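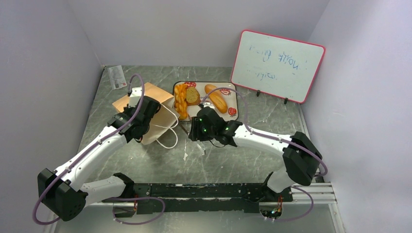 # Undden opens its two-arm equipment planning guide to small shops

TOSASECK, 6/18/19 — I run the buying side at Undden, and today we're putting our planning guide for two-arm workstations online, free for anyone who wants it. I'm pretty excited about this one! We started it in February, when Stosel, a bakery supply business we work with, asked us what a bag packing station would really cost them and we couldn't give a straight answer.

The arms are the easy part of the budget (you get a quote, you sign it). It's everything else that sneaks up on you — cables, spare gripper fingers, a sturdy base rail, walls on three sides, and a tabletop you don't mind scuffing. Our guide has 17 budget lines, and I'd fill in the small ones first. 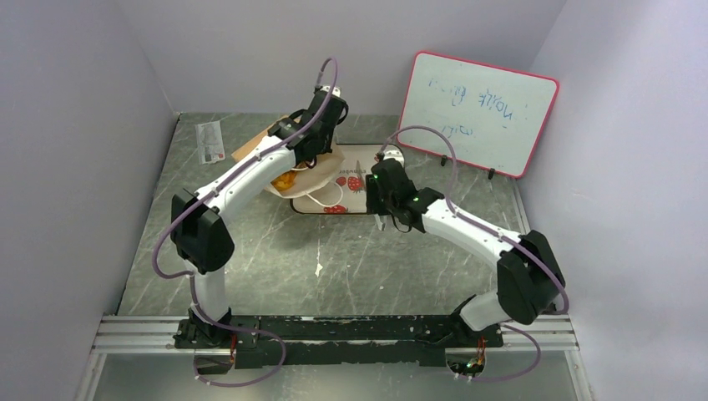

*Photo: Undden*

We also get into bags, and I could talk about bags all day. A paper bag and a cloth tote are very different jobs for a pair of grippers, so please put both on your test list before you pick a model. Bread deserves its own line too, with a braided loaf and a long roll listed separately.

What's in the download:

- a blank budget sheet with all 17 lines
- a floor space planner
- a list of questions to ask before you order
- our Aoki worksheet, for comparing one arm against two

We set aside $2000 for cables and spares on our own station, plus $500 for bags, trays and other test items. Your numbers will be different, and the sheet lets you change every one of them.

So far 274 shops have signed up for the early copy. The guide is on the Undden website now, and questions can go to our buying desk through the contact page.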